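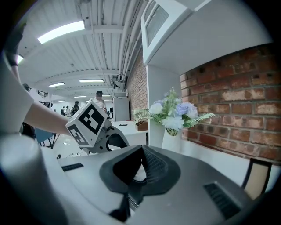 How does a robot learn to pick things up?

Most robots learn by copying. A person does a job many times, a computer records each try, and the robot uses the recordings to work out how to move.

There are a few ways to make those recordings. One of them is a kit called Tenia, made by a company named Gallau in the town of Dultstead. Tenia went on sale in October. This page explains what comes in the kit, how it works, and what we thought of it.

What is in the kit?

The main part of Tenia is a pair of hand-held grippers. A gripper is a tool that opens and closes to hold things, a little like kitchen tongs. You squeeze the handle and the two jaws come together. Let go and they open again.

The jaws are lined with soft black rubber. Hard plastic would slide off a smooth cup. Rubber bends a little and hangs on.

Each gripper has its own camera, which points the same way the jaws point. Whatever the jaws are reaching for, the camera is looking at it too. The lens is very wide, so the picture is round with dark corners, and straight lines can look bent. You may have seen the same thing if you have ever looked through the peephole in a front door.

The box also holds two charging cables, a carrying bag, and a printed guide. The guide is 84 pages long, and most of it is for grown-ups.

What are the black and white squares for?

Each gripper carries a white cube with black square patterns on its sides. The patterns are called markers. They look a bit like the codes on a ticket or a cereal box.

A computer finds a marker much more easily than it finds a hand or a tool. Every pattern is different, so the computer knows which side of the cube it is looking at. It also knows how big the real square is. If the square looks small, it must be far away. If the square looks squashed, it must be turned to one side. From this the computer can work out where the gripper is and which way it is tilted.

You can try part of this at home. Draw a thick black square on a card and hold it up for a friend across the room. Turn the card slowly. Your friend will see the square get thinner and thinner until it is just a line.

What happens during a recording?

First you choose a job. It should be a small one with a clear start and a clear end, such as putting a cup on a shelf. Then you do the whole job using only the grippers. Your fingers must stay on the handles. If you grab the cup with your hand, the robot can't learn anything useful from it, and you have to start that try again.

Then you do the job again, and again after that. 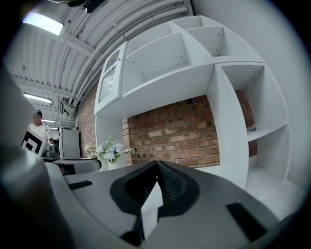
The guide says to do each job at least 100 times before you give the recordings to a robot. You should change something small each time. Move the cup a little to the left. Start from the other side of the table. If every try is exactly the same, the robot only learns what to do when the cup is in that one spot.

Kai-wen Leung, who teaches people to use the kit, says beginners go too fast. "They want to finish," she told us. "I ask them to move as if the cup is full of water."

Where does the robot come in?

When the recordings are done, they are copied to a computer. A program looks through them and compares what the cameras saw with how the grippers moved. It does this over and over. This step is called training, and it can take all night.

After training, the program goes into a robot that has the same kind of gripper at the end of its arm. Gallau sells one called Ko, but Ko costs extra and does not come in the Tenia box. The robot's gripper has a camera in the same place, so the robot gets nearly the same view that the person had. 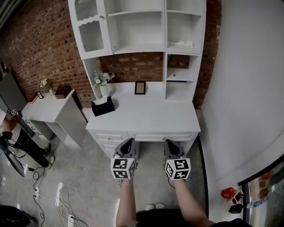 Two Tenia grippers, held in front of a white desk with shelves.

Is it hard to use?

Squeezing the handles is easy. Holding them up gets tiring. We recorded for around 4 hours in one day, with breaks, and our arms were sore the next morning.

Picking up soft things, such as a cloth, takes practice. Thin things are harder still. A coin lying flat on a table is nearly impossible, and we gave up on it.

The cubes can be a bother in small spaces. They bump against shelves if you forget about them. King-fai Su, who helped design the kit, says the next cube will be smaller.

Can children use it?

Gallau says Tenia is for ages 12 and up, with an adult in the room. The jaws can pinch, so keep your fingers out of them. Tie back long hair. Look where you are walking, and keep cables away from your feet if you can. Ask before you record, too. The cameras see a lot of the room, and other people may be in it.

How much does it cost?

The full kit costs $197 a month to rent. It can't be bought yet. That is a lot for one family, but a school or a library could share it between several classes.

Words to know

Gripper: a tool that opens and closes to hold things.
Marker: a black and white pattern that a computer can find easily.
Recording: everything the cameras save during one try.
Training: the time when a computer program learns from recordings.

Page last checked November 21, 2018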